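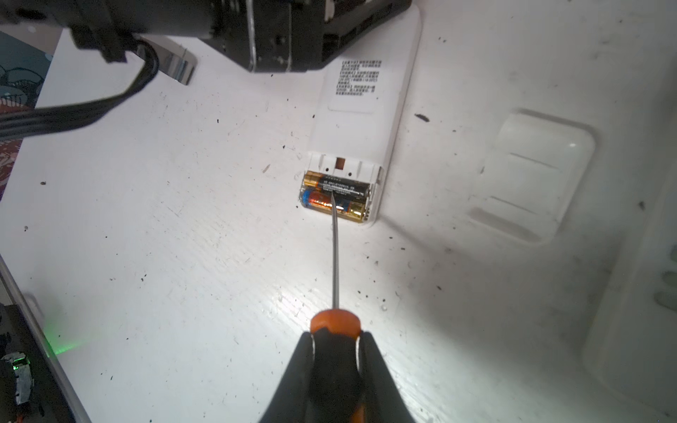 HSC 214 Household Product Safety
Unit 9: Small Batteries in the Home
Course handout, revised September 2021
Instructor: Felista Bakilana

Purpose of this unit

Students will be able to describe the common types of household cell, explain why cells leak, and give sound advice to a member of the public on storage and disposal. The unit assumes that the reading for Unit 8 (labels and warnings) has been completed.

Types of cell

A primary cell is made to be used once. Alkaline and zinc-carbon cells belong to this group, as do most lithium coin cells. A secondary cell can be recharged many times. Primary cells must not be placed in a charger. The heat and gas produced can rupture the case.

The nominal voltage of an alkaline cell is 1.5 volts. Nickel-metal hydride cells are rated at 1.2 volts, and most household devices accept either type. Students should be prepared to explain why some devices nevertheless show a low battery warning when fitted with freshly charged cells.

Leakage

An alkaline cell that is left in place after it has run down may build up hydrogen gas. When the seal gives way, potassium hydroxide escapes and dries to a white crust on the contacts. The substance is caustic. Gloves and eye protection are required whenever a leaking cell is handled in the teaching laboratory.

Mixing old and new cells raises the risk of leakage – the weaker cell is driven past the point at which it should have been replaced. All cells in a device should be changed together and should be of the same type.

Coin cells and children

A swallowed lithium coin cell can cause severe burns to the esophagus within two hours, even when the cell is too weak to run a device. A suspected case is an emergency and should be treated as one before any symptoms appear. The case history by Said Belhaj in the course reader will be discussed in class.

Disposal

Rules differ by state. Lithium and rechargeable cells should go to a collection point, with the terminals taped. Loose cells should not be kept in a drawer with coins or keys.

Assignment

Prepare a two-page advice sheet for tenants of a housing complex. Cover storage, replacement and disposal in plain language. Sheets are to be submitted to the teaching assistant, Mwangi Swai, before the November review session.

Reading

Belhaj, course reader, section 9
Makokha, "Advice the Public Will Follow," course reader, section 2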